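给Tahira Mohmand的进展报告,六月,赶着写的,格式不统一请见谅。附表晚点另发。

项目:Drestari职场包容与姓名使用支持计划
执行:Mernwood员工权益中心
覆盖期:上次报告之后到六月中

## 先说结论

总体按计划走。培训基本做完,姓名系统改造慢了,慢在供应商那边。申诉渠道已经开通,有人用。钱没超。需要您这边定的事放在最后一节,赶时间可以直接跳过去看。

## 一、培训

原定三家单位,现在两家全部做完:Siddiqui物流的仓储和客服两条线,Fakevance的总部。第三家,Fakevance的分部,只做了主管场,普通员工场推到下个月。

到目前为止参加过至少一场的员工192人。签到表齐,扫描件在共享盘,文件夹名还是旧的,没来得及改。

内容跟立项书写的基本一致,改了几处:

- 原来开头有四十分钟讲法律框架,压到十五分钟。主管坐不住,而且他们真正问的都是具体场面:同事改了名字,邮箱里还是旧的,客户打电话来找旧名字,怎么接?
- 加了一段“说错了怎么办”。就是道个歉,改过来,接着说事。之前的版本讲得太重,有人反映听完以后更不敢跟跨性别同事说话了。这个反馈我们认。
- 残障便利申请那一块拆出来单独成一场。放在一起讲两边都讲不透。
- 角色扮演删了两段。有一段案例里的当事人太容易被认成某位真实员工,第一场结束后就撤了。

会后问卷回收112份。开放题写得多的是仓储那边,出乎意料。抄几条(已去掉可识别信息):

> “我改名两年了,排班表上还是老名字,每个星期贴墙上一次。希望先解决这个。”

> “不反对,但是能不能发一张纸告诉我们到底要怎么做,别光讲道理。”

> “主管那场应该多做,普通员工其实问题不大。”

第一条已经转给Siddiqui人事,见下一节。第二条:一页纸的操作说明六月初印出来了,贴在休息区,中文和英文两版。乌尔都语版在校对,Tahira您上次说可以帮忙看一眼,稿子我发过了,不急。

第三条我个人同意,但现在的预算里主管场已经用满,见最后。 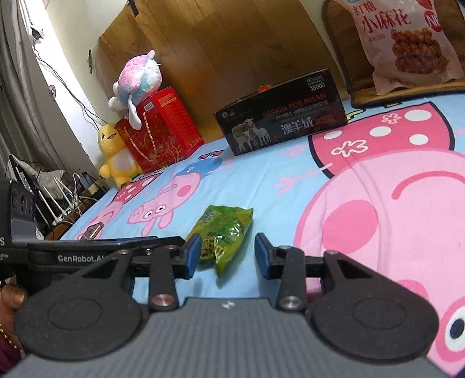

主管场的时间也要调。上半年都放在下午四点,正好撞上仓库交接班,每场都有人中途走。下一轮改成上午十点,Siddiqui已经口头同意,等他们书面确认。Fakevance那边无所谓时间,他们要求的是线上线下同时进行,我们试了一场,效果一般,线上的人基本不开口。后面建议分开做,宁可多跑一趟。

讲师方面,现有两位,都续到年底。原本想再培养一位从仓储一线出来的同伴讲师,人选有,本人也愿意,但排班调不开。还在谈。

## 二、姓名系统改造

这块是本期最不顺的。

目标没变:员工在人事系统里登记常用名之后,工牌、邮箱显示名、排班表、内部通讯录、门禁屏幕都跟着变,法定姓名只留在工资、税务和社保必须用的地方。

进展:

| 项目 | Siddiqui物流 | Fakevance |
|---|---|---|
| 邮箱显示名 | 完成 | 完成 |
| 工牌 | 完成 | 完成 |
| 内部通讯录 | 完成 | 部分完成 |
| 排班表 | 手工处理中 | 不适用 |
| 门禁屏幕 | 未开始 | 测试中 |
| 历史邮件及旧文档 | 未定 | 未定 |

排班表的问题在于它直接从工资模块取名字。供应商说要改接口,报了价,报价我们认为偏高,在谈。过渡办法是每周由人事导出后手工替换再打印。笨,但是墙上那张表至少对了。风险也很明显,负责的同事一休假就可能漏,五月漏过一次,当事人当天提出来的,当天重贴。我们已要求Siddiqui指定一个后备人员,还没有回复。

Fakevance通讯录卡在搜索功能:搜旧名字仍然会跳出本人。技术上是旧字段没清干净,保留它是为了老客户还能找到人。我们的意见是这种转接应由总机处理,不该让全公司都能搜到。对方人事认同,IT还在犹豫。下次会上接着推。

历史文档比想象中麻烦。全部替换做不到,审计也不允许。现在的草案是:本人提出申请,只处理仍在使用中的文档(岗位说明、项目页面、培训记录等),归档文件不动,但限制查看权限。草案两页,附后。

还有一件小事但是要记一笔:改名申请表原来要求填“变更原因”,两家都已经删掉。结婚改名的人从来没被问过原因,这一栏本来就不应该有。删掉以后申请流程也短了,人事那边反而高兴。 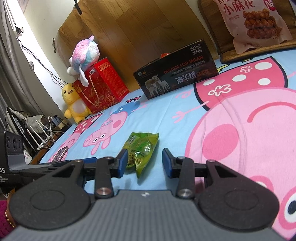

*图2:床单上的绿色零食包装袋,在张开的两个蓝色指垫之间。*

## 三、申诉与咨询渠道

四月底开通,邮箱加电话,电话工作时间有人接,晚间转留言。

本期不报具体个案数,人太少,报了容易对上人,这个做法上次已经跟您确认过。只说类型:

1. 姓名和称呼被反复用错,提出后没有改。
2. 便利申请拖延,主要是座位和班次调整。
3. 宗教着装和岗位安全规定的冲突,发生在仓储区。
4. 孕期员工调岗后绩效怎么算。

第一类大多在主管层面就解决了。有一件升级到人事,双方谈过,目前当事人表示暂时不需要进一步行动,我们保留跟进。

第二类反映出一个制度漏洞:便利申请没有答复时限。主管可以一直“在考虑”。我们给两家都提了建议,收到申请后十个工作日内必须书面答复,包括“需要更多时间”也算答复,但要写清楚还差什么。Siddiqui已经写进员工手册修订稿,Fakevance法务在看。

第三类正在和安全主管一起找替代的头巾材质与固定方式,有两款样品在试戴,试戴的员工意见不一,下期再报。

第四类超出本项目范围,已转介。但我觉得下一期立项的时候可以考虑纳进来,问的人不少。

渠道本身有两个毛病。一是留言回复慢,承诺次日回,有几次拖到第三天,原因就是人手,现在把晚间留言改为早上九点统一处理,好一些。二是不少仓储员工以为这个电话是公司的,不敢打。海报重新做了,把“独立”两个字放大,去掉了公司标识。

## 四、员工小组

Siddiqui的小组每月碰一次,人稳定。Fakevance的小组停了一个月,召集人离职,新的召集人刚刚接手。接手之后第一次会主要在吵要不要让管理层旁听,最后定的是每隔一次开放一次。

小组提出来的意见里,比较值得看的:

- 入职第一天就应该问常用名,现在是入职以后自己去找表。
- 会议邀请软件的显示名跟邮箱不同步,要单独改,没人知道。(已写进操作说明第二版)
- 外包保洁和保安不在培训范围内,但他们每天看工牌叫人。
- 不要再办主题月活动,把钱用在排班表接口上。

最后一条小组里也有不同意见,有人觉得活动还是要有。我们没有替他们下结论,原话转给了两家人事。

外包人员这一条我们认为说得对。初步问过外包公司,愿意安排人来听,但要求算工时,这笔钱目前没有出处。

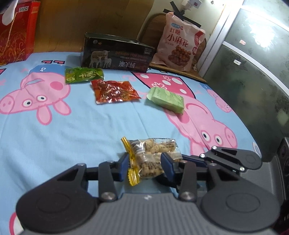

*图3:透明小袋零食,袋内为浅米色圆形颗粒,左侧封边为黄色。*

## 五、经费

总支出在预算内。细目见附表,这里只说有偏差的:

- 培训:略高,多出来的是主管场加场和口译。
- 系统改造:大幅低于预算,因为排班表接口还没签。钱没省下来,只是没花出去,请不要按结余处理。
- 印刷:略高,海报重做。
- 交通:低,有几次会改线上了。

口译费原来没有单列,混在培训里,下期起单列。

## 六、下期计划

- Fakevance分部普通员工场做完。
- 排班表接口谈出结果。谈不下来就启动备选方案,由人事系统直接出表,绕开工资模块。
- 历史文档处理草案定稿,两家各试行一个部门。
- 便利申请答复时限在Fakevance落地。
- 操作说明第二版,加会议软件那一段。
- 问卷做一次回访,只问三个问题:名字用对了没有,知不知道找谁,找了有没有用。

风险主要还是供应商。另外Fakevance下半年可能有组织调整,人事对口人也许会换,我们已经在把口头约定都补成书面的,补了大半。

## 七、需要您这边决定的

1. 能否从系统改造的未支出部分里,先调一笔出来加主管场。金额在附表最后一行。
2. 外包人员的培训工时由谁承担。两家都说可以出一部份,但希望资助方先表态。
3. 孕期及哺乳期员工的问题,要不要写进下一期立项书。如果要,我们七月要开始做需求访谈。
4. 中期评估还是由外部来做吗?如果是,请早点给名单,两家单位都要走保密协议,流程很慢。

第一条最急,主管场的场地要提前订,能先回邮件给个口头意见就行,正式批文后补。

附件:支出附表(晚点发)、历史文档处理草案、操作说明中英文版、问卷汇总。问卷汇总里第二页的图表标签有个地方写反了,“同意”和“不太同意”对调看,改好的版本跟附表一起发过来。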